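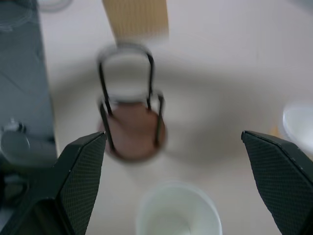
La caméra de poignet, pince ouverte devant le porte-gobelet.

15 août 2024

J'ai rendu le kit Drandora à la fin du mois de juillet et j'ai mis un peu de temps à rédiger ce billet. Plusieurs personnes m'avaient demandé ce que j'en pensais, parce que Sornex communique beaucoup dessus et qu'on trouve peu de retours d'utilisateurs en français. Voici le mien. J'ai payé la location plein tarif et Sornex n'a pas relu ce texte.

Ce que l'on loue, d'abord. Le Drandora est un poste à deux bras : deux bras articulés, une pince à deux doigts au bout de chacun, une caméra sur chaque poignet, une caméra de tête, les câbles, un boîtier de commande et une licence du logiciel Pirkby. Les pinces sont vendues à part sous le nom de Tang, mais elles sont comprises dans la location. La table n'est pas fournie. La location d'un mois coûte 1 711 euros, transport aller compris, retour à la charge du client. Ce dernier point figure dans les conditions générales et pas sur la page du produit, donc pensez à demander un devis complet.

Je cherchais un matériel pour apprendre la manipulation à deux bras, sans acheter. Je viens de l'automatisme classique, avec des armoires, des capteurs, des convoyeurs et des pièces qui arrivent toujours au même endroit. Faire saisir un objet léger qui n'est jamais exactement à la même place, je ne l'avais jamais fait sérieusement. Un mois me paraissait suffisant pour voir si cela valait la peine de continuer.

Montage

La livraison se fait en quatre caisses. La notice annonce une demi-journée de montage pour deux personnes, et c'est réaliste si la table est déjà en place et de niveau. J'ai perdu du temps sur le raccordement du bras droit. Les câbles sont repérés par des étiquettes, mais les étiquettes sont collées du côté qu'on ne voit plus une fois le connecteur en place. J'ai fini par tout noter sur une feuille avant de brancher.

Le passage des câbles mérite qu'on s'en occupe dès le départ. Ils courent à l'extérieur des bras et il faut leur laisser assez de mou pour que le coude puisse se replier, sans leur en laisser au point qu'ils viennent traîner sur le plan de travail. Sornex livre quelques attaches. J'en aurais mis davantage.

L'étalonnage des caméras est guidé par Pirkby et se passe bien. On pose une mire, on déplace le bras aux positions demandées, le logiciel calcule. J'ai dû le refaire deux fois dans le mois, à chaque fois après avoir démonté une pince.

La tâche

J'ai choisi un exercice simple à expliquer : mettre un gobelet en carton dans un porte-gobelet en fil métallique monté sur un socle rond. Le porte-gobelet est léger, il glisse sur la table dès qu'on le pousse. Le gobelet se déforme si on serre trop. Les arceaux en fil sont fins, la pince doit arriver au bon angle pour les prendre. Il y a donc dans ce petit exercice à peu près tout ce qui m'intéressait, avec des objets qui ne coûtent rien à remplacer.

La commande se fait soit par téléopération, avec les deux poignées fournies, soit par des séquences enregistrées que l'on rejoue et que l'on corrige dans Pirkby. J'ai surtout utilisé la première, ensuite la seconde pour voir ce qui tenait quand je déplaçais un peu les objets.

En téléopération, on prend la main assez vite. Au bout de deux jours je plaçais un gobelet sans réfléchir à chaque articulation. Le retour d'effort dans les poignées est faible, et on travaille surtout à l'œil. La vue de la caméra de tête sert à l'approche, celle du poignet sert aux derniers centimètres. 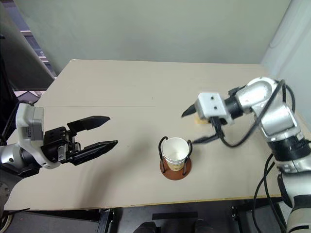 Et la maintenance, vous l'avez comptée ? C'est la question posée par un lecteur sous mon billet précédent. Il ajoute que, chez lui, un poste loué à un concurrent est resté arrêté plusieurs jours pour un moteur de pince, et que le loueur n'a rien déduit de la facture. À son avis, le prix mensuel ne veut pas dire grand-chose tant qu'on ne connaît pas le délai de remplacement.

Il a raison de poser la question. Le contrat de Sornex prévoit un échange des pinces sous 24 heures ouvrées et ne s'engage sur aucun délai pour les bras. J'ai eu recours une seule fois au service après-vente, pour une pince Tang qui ne revenait plus en butée à l'ouverture. L'échange a été fait dans le délai. Pour un bras, je ne sais pas, et le commercial que j'ai eu au téléphone est resté vague. Les immobilisations ne sont pas déduites chez Sornex non plus, sauf accord au cas par cas.

Les pinces Tang

C'est la partie du kit que j'ai préférée. Les doigts sont longs, effilés au bout, et s'ouvrent largement. Pour un gobelet, on a de la marge de chaque côté, ce qui pardonne beaucoup d'erreurs d'approche. La force de serrage se règle sur 5 niveaux dans Pirkby. J'ai travaillé au niveau le plus bas pour le carton et au troisième pour le fil métallique.

Le réglage est cependant commun aux deux pinces par défaut. Pour avoir une valeur différente à gauche et à droite, il faut passer par un fichier de configuration et redémarrer le boîtier. Sur un poste à deux bras, où l'intérêt est souvent de tenir avec l'un et de déposer avec l'autre, je trouve cela étonnant. Sornex m'a répondu que ce serait modifié dans une prochaine version.

Autre remarque, les doigts gênent la vue du poignet quand on saisit quelque chose de petit. Ils occupent le bas de l'image et, en fin d'approche, ils cachent une partie de l'objet. On s'y habitue en arrivant de biais. Pour une séquence enregistrée, il vaut mieux prévoir une approche en deux temps, avec un arrêt un peu au-dessus de l'objet.

Pirkby

Le logiciel est correct. L'enregistrement des séquences est clair, on voit les trois flux vidéo côte à côte avec la courbe de chaque articulation en dessous. On peut couper, recoller, ralentir un passage. L'export se fait dans un format ouvert, documenté, et j'ai pu relire mes fichiers avec mes propres scripts.

J'ai trois reproches à lui faire. La traduction française est incomplète, avec des messages d'erreur qui restent en anglais et des menus mélangés. L'horodatage des caméras de poignet prend du retard sur les longs enregistrements, et il faut recaler à la main. Enfin la licence est liée au boîtier, ce qui fait qu'on ne peut plus rien ouvrir dans Pirkby une fois le matériel rendu. Exportez tout avant de refermer les caisses. J'ai failli oublier.

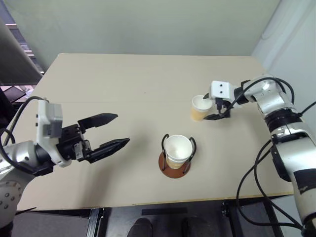 Un gobelet dans le porte-gobelet, un autre dans la pince droite.

Résultats

Je n'ai pas tenu de statistiques, ce n'était pas le but. En téléopération, la dépose d'un gobelet était devenue une opération de routine à la fin de la deuxième semaine. En séquence rejouée, cela marche tant que les objets sont là où ils étaient à l'enregistrement. Dès que le porte-gobelet est décalé de la largeur d'un doigt, le gobelet vient toucher l'arceau et pousse l'ensemble. Pirkby propose une correction par la vision, que j'ai essayée. Elle rattrape bien un décalage sur un objet plein comme le gobelet. Sur le fil métallique, elle accroche mal, et les reflets sur le socle n'arrangent rien.

La répétabilité des bras eux-mêmes n'est pas en cause. J'ai vérifié au comparateur pour les deux et les valeurs étaient dans la fiche technique. Le bras gauche avait un léger bruit au niveau du coude à vitesse élevée, sans effet mesurable.

J'ai gardé pour la fin la saisie du porte-gobelet par son arceau, qui m'a occupé presque toute la dernière semaine. Prendre un fil rond entre deux doigts plats demande de la précision dans l'orientation. Si la pince arrive un peu tournée, le fil roule et le socle pivote avec. J'ai essayé par le haut, puis par le côté, et c'est en venant par l'avant, doigts inclinés vers le bas, que j'ai obtenu la tenue la plus stable.

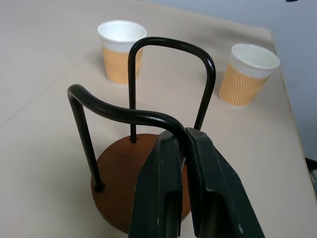
Avec cette approche, le niveau de serrage compte moins que je ne le pensais. Entre le troisième et le quatrième, je n'ai pas vu de différence. L'angle, en revanche, change tout, et la texture de la face intérieure des doigts aide à condition que le fil porte sur une bonne longueur.

Il y a un point pratique à connaître si vous voulez faire le même genre d'essai. La pince reste serrée en cas d'arrêt d'urgence. C'est un choix raisonnable pour ne pas lâcher une charge, mais il n'y a pas de déverrouillage manuel sur la Tang. Il faut réarmer le boîtier, attendre l'initialisation, puis commander l'ouverture depuis le logiciel. Comptez quatre minutes à chaque fois. Les premiers jours, quand on appuie souvent sur le bouton rouge, cela finit par peser sur la journée.

Le retour

Le démontage est plus rapide que le montage. Les mousses des caisses sont découpées à la forme des pièces et il n'y a qu'une façon de les ranger. Sornex demande des photos de chaque caisse avant fermeture. L'état des lieux m'est parvenu par courriel quelques jours plus tard, sans retenue sur la caution.

Est-ce que je relouerais ? Oui pour un mois, avec une tâche précise en tête et les objets déjà préparés. Pour une durée plus longue, le tarif dégressif reste peu intéressant, et je regarderais plutôt l'achat des pinces seules pour les monter sur des bras que je possède déjà. Sornex vend une bride d'adaptation, je leur ai demandé le plan et j'attends la réponse. Je compléterai le billet quand je l'aurai reçue.

Pour les questions sur les fichiers exportés, passez par les commentaires, je publierai le script de recalage des horodatages dès que je l'aurai nettoyé.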